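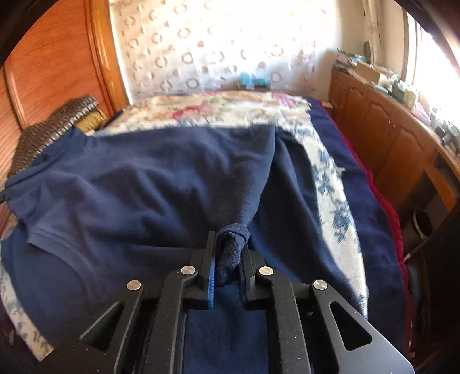 4 Karten laden und aktualisieren

Ihr Ultov kommt mit einer Grundkarte aus dem Werk. Sie kennt Autobahnen, Hauptstädte und eine erstaunliche Zahl von Kreisverkehren, die es seit dem letzten Umbau nicht mehr gibt. Für die Fahrt zum Bäcker genügt das, für alles andere laden Sie bitte die aktuelle Regionalkarte.

Sie brauchen: das mitgelieferte USB-Kabel, einen Rechner mit dem Programm Womach und mehr als 5 GB freien Speicher. Geduld liegt nicht bei.

4.1 Regionalkarte installieren

1. Schalten Sie das Gerät ein und verbinden Sie es mit dem Rechner. Auf dem Display erscheint ein Stecker.
2. Starten Sie Womach und melden Sie sich an. Das Kennwort ist das, welches Sie bei der Registrierung vergeben und vermutlich vergessen haben – der Link zum Zurücksetzen steht unter dem Eingabefeld.
3. Wählen Sie »Karten« > »Region«. Die Liste umfasst 382 Einträge, sortiert nach Kürzel. Die Suche oben rechts findet auch ausgeschriebene Ländernamen.
4. Klicken Sie auf »Übertragen« und lassen Sie das Kabel stecken, bis der Balken verschwunden ist. Bei 99 Prozent macht er gern eine längere Pause.
5. Trennen Sie das Gerät über »Sicher entfernen« und starten Sie es neu.

Achtung: Ziehen Sie das Kabel während der Übertragung ab, startet das Gerät nur noch im Notmodus. Wie Sie es von dort zurückholen, lesen Sie in Abschnitt 4.3.

Hinweis: Es passen höchstens drei Regionalkarten gleichzeitig in den Speicher. Die vierte wird kommentarlos abgelehnt.

4.2 Kartenfehler melden

Schickt Sie das Gerät in einen Fluss, folgen Sie ihm nicht. Halten Sie an einer sicheren Stelle, tippen Sie auf das Fähnchen und wählen Sie »Straße fehlt«, »Straße gesperrt« oder »Keine Straße«. Die Meldung geht beim nächsten Abgleich an die Kartenredaktion. Korrekturen erscheinen mit der Ausgabe im April.

Vorsicht: Bedienen Sie das Gerät nie während der Fahrt, auch nicht, um ihm zu widersprechen.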